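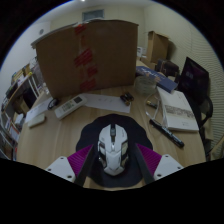

white mouse, wavy mat, index week

ok thread on making a book index by hand bc three people asked and I keep typing the same reply in DMs. typing fast, deadline tonight

The book: history of a river town called Skudcombe. 334 pages, lots of mills, lots of floods, everybody named after their uncle. Publisher is Bruritz. Author is Natalie Bainbridge and she writes well, which slows me down, I keep reading it

First pass. No software open. Read the whole thing with a pencil. Proofs printed single sided. You're looking for what the book is about, which is a different list from the words in it

Example: "ferry" is on nearly every page of chapter 4. Most of those are just someone getting on a ferry. Skip. The page where the ferry company goes broke, yes. The page where the rope snaps, YES

Second pass is the typing. I use Ots. Old, ugly, gray windows, sorts perfectly. One entry, one page range, enter, next. My wrist hates chapter 6

People ask why not just search the PDF. Search "strike" and you get a lightning strike, a baseball strike, a match, and the actual mill strike, where she calls it "the trouble" for nine pages. Search will never find the trouble

so: strikes, mill. see also wages. And a second entry under "trouble, the" pointing back, since anyone who grew up there will look for it under that

Cross references. "See" means wrong door, go there. "See also" means right door, there's another room. Mix them up and Reet Hunt, my editor, sends the page back with one red circle and no words

Names!! Names are most of the job

There are two Thomas Ferrells, father and son, both owned the same mill. The book just says "Ferrell" for a long stretch. Had to go back through and work out who by who was dead yet. Emailed Natalie on three of them. She wasn't sure on one. It's now "Ferrell, Thomas (elder or younger)" and I'm at peace with it

Married women. Book has a schoolteacher who shows up under her own name, then vanishes, then there's a Mrs. Somebody running the library. Same person! Nothing in the text says so outside one footnote. That's the entry I'm proudest of, she gets one line with all her pages together

Accents. Liis Lūse wrote the afterword. Ū files as U in this one, per house style. Ots wanted to put her after Lyons. Fixed by hand, then it un-fixed itself when I re-sorted, then fixed it again. Check your re-sorts

Word by word or letter by letter? Ask before you start. New Bridge / Newark / New Street come out in a different order and you do not want to find out at the end. I found out at the end on my first book. February. Did not go outside much

Long strings of page numbers. If your entry says "floods, 12, 19, 31, 44, 58, 77, 90, 103" you have not helped anyone. Break it up. floods: and bridge repairs. floods: insurance. floods: photographs of

My rule is five or six and then it needs subheadings. Girish Joshi says seven. We have argued over this on the phone for longer than I'd like to say

Don't make subheadings just to look busy tho. "mills: general" is a confession

Length. Bruritz gave me 68 columns inches' worth of room, whatever that comes to, and I was over by a mile. Cutting is the sad part. All the dogs went. There were a lot of good dogs in this book

Kept one dog. See "Biscuit (dog), rescue of." If Reet circles it I will fight

What goes first when cutting: passing mentions, things only in the captions, places outside the area. Tralton stayed bc half the mill workers came from there. Boston went, sorry Boston

What never goes: people who only appear once and lived there. A grandkid is going to pick this up in a shop and turn straight to the back. That's who it's for imo

Somebody asked about money. Paid by the page here, some pay by the hour, a few want a flat fee. Ask for a sample chapter before you quote. Dense ones take twice as long and look the same from the outside

Also asked: how long. I do 60 pages on a good day in the typing pass. On a bad day it's one chapter and a nap. Then the edit, which I always book too short. Give the edit 2 full days. I gave it one and a half this time and here we are

The edit is where you read the index like it's a book. Top to bottom. Found "canel" and "canal" as separate entries, each with its own pages, both very confident

Also found "churches, see religion" and "religion, see churches". Round and round. Every time, every book, I swear I won't and I do

Spot check: pick entries at random, go to the page, is it there. If you get a miss, check the ones typed right before and after. Mistakes travel in little groups, usually from right before lunch

Tane Tuhiwai asked what to read to get started. Get any nonfiction book you know really well and read just its index. You'll be mad within a page. Then write down what you were mad about, that's your style guide

And if pages move after you start (they'll say they won't) stop typing right there and ask which pages. Don't keep going and hope. Mine moved at chapter 9, one map got bigger, everything after it shifted by one

ok back to it, still have S through W to read and W is all Wilsons. will answer replies after I hit send on the file

edit: column inches, not columns inches. I proofread for a living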